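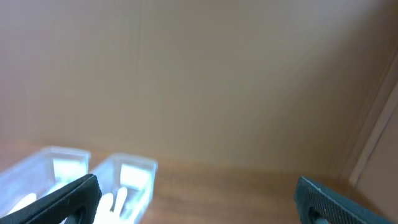 **Speaker notes: Small supplies at the serving table**
Facilities and Hospitality briefing, Plesetti Centre, Saturday session
Presenter: Xuelian Jiang

**Opening (allow 5 minutes)**

Good morning, and thank you for attending. My remarks this morning concern the small disposable items we set out for catered events, and the manner in which they are stored, sorted and returned to the cupboard afterwards.

The Centre hosted 281 catered functions in the last financial year. Most were modest in size, with about 65 guests. The rooms themselves are generally left in good order. The serving tables have been less consistent, and the matter was raised by both the Damgaard Room and the Rostell Room coordinators in May.

*Pause for late arrivals. Confirm that everyone has the one-page handout.*

**Containers**

The Centre has adopted clear, open-topped containers for small supplies. Staff can see what is held in each one without handling the contents. They are to stand side by side at the back of the table, with a small gap between them so that each can be lifted out separately.

Each container holds one kind of item. Long, narrow items are stored upright. Anything that will not stand should be given its own container and laid flat.

Please do not top up a container from a second packet until the first is finished. Stock dates are recorded by packet, and mixed stock cannot be traced.

**Loose utensils**

I turn now to cutlery, which accounts for the greater part of our sorting time. 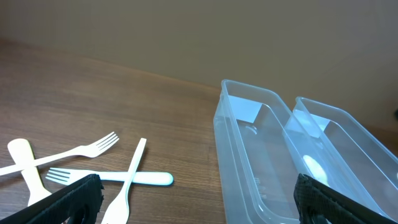 Wooden and white plastic utensils are both in circulation at present. The plastic pieces belong to older stock and will be used up before any further order is placed. The wooden pieces are supplied under the Fovex agreement. The two materials go to separate containers, and forks are to be kept apart from spoons.

The procedure for sorting is as follows:

- Spread the utensils on a clean, dry table.
- Separate them by material first, then by type.
- Place all handles in the same direction before lifting.
- Pick up each piece by the handle. Do not touch the tines or the bowl.
- Discard any piece that is cracked, splintered or known to have been used.

*If asked about composting: wooden utensils go in the organics bin and plastic utensils in general waste. Refer detailed questions to the building office.*

**Responsibilities**

The room coordinator is responsible for the table before guests arrive. The closing team is responsible for sorting, and should sign the sheet inside the cupboard door when this is complete. Shortages are to be reported on the same sheet, with 3 working days allowed for replacement.

**Questions**

*Take questions from the floor, then hand over to the linen services presentation. Spare handouts are on the side table near the entrance.*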